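Skalusstead Community Forum > Local Politics > Council

Thread: Backbench revolt on the Marras bypass, where does this leave the leader?

fencepost_ned
Posted 05/05/2018

So for anyone who missed it, eleven of the ruling group voted against their own leader on the Marras bypass money the other night and the whole thing fell. I sat through all of it up in the public seats (hard chairs, no tea) and I've never seen a group leader go that colour. The whip had been round every one of them beforehand, you could tell from the faces. 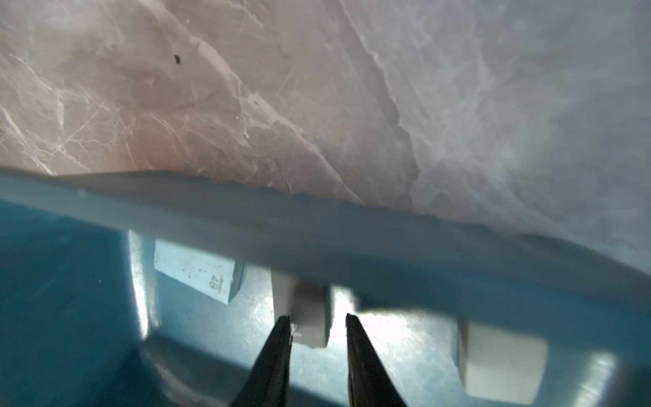
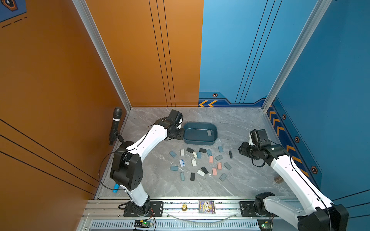

Anyway, what I want to know is what people think happens next. My reading is that the Bradosholm lot have worked out they hold the balance now and they're going to use it on everything, not just roads. If I was the leader I'd be very worried about the annual meeting.

tillyhouse
I'm in Bradosholm and I can tell you our two councillors have had more letters on this than anything in years. They'd have been mad to vote for it. The petition had 2,794 names on it, and that's more than voted in our ward last time!

grumbleweed
Petitions are easy though. Half of those will be people from Skellosow who don't want lorries going past the school, and fair enough, but they're not the ones who'd get the benefit. I live on the Marras road and I've been waiting for that bypass since my kids were in pushchairs. They drive now.

What annoys me is that every one of those rebels stood on a leaflet that had the bypass on the front. I've still got mine. If they'd changed their minds they could have said so before we voted for them.

tillyhouse
The leaflet said "a bypass for Marras". It didn't say this bypass, on this route, through the allotments. The northern route was still on the table back then.

grumbleweed
Oh come on. That's lawyer talk.

fencepost_ned
I'm a bit with both of you on this. The leaflet was vague, and I reckon it was vague on purpose, but that's the leadership's doing as much as the backbenchers'. You can't write something woolly to keep everyone on board and then get cross when they all thought it meant something different.

oldmarrasboy
Been following council politics here for longer than I'd like to admit and this is what always happens when one group has a big majority. They get bored and start fighting each other. Opposition only has to sit there and eat biscuits. Give it till September and they'll have made up, the road will come back with a roundabout moved somewhere and they'll all vote for it.

pebbledash77
Not so sure. I was there too (back row, left as you come in) and it was nasty. One of them said they'd only been shown the final costs the afternoon before. If that's true I'd have voted it down as well, never mind which side I was on. You can't ask people to sign off that much borrowing on a quick read over lunch.

grumbleweed
They've had the costs for months. The report was 109 pages and it was on the council website. I read it. Took me two evenings and I'm not even paid an allowance.

pebbledash77
You read the draft. The final one had the drainage added and that's where it all went up. Page numbers are different and everything.

grumbleweed
OK, I didn't know that. I'll have a look. Still think they've let Marras down.

tillyhouse
For what it's worth I do feel for people on that road, I really do, my sister used to live there and you couldn't open the front windows. But there's around 700 houses in Bradosholm that would've had the new junction at the bottom of the hill, and not one exhibition was held here. Two in Marras, one in Skalusstead, none for us. That's how you get a rebellion.

fencepost_ned
That's a good point and I hadn't clocked it. Does anyone know if the rebels have said they'll sit as their own group? I heard it in the car park but you hear all sorts in that car park.

oldmarrasboy
They won't. They'd lose their committee places and a couple of them are very fond of planning.

pebbledash77
I heard the same as Ned, for what that's worth. Two of them were talking to the independents for ages afterwards and it didn't look like chat about the weather.

grumbleweed
Right, I've found the final version. The drainage bit is on page 84 if anyone wants it. I'm going to read it properly tonight and then come back and argue with all of you.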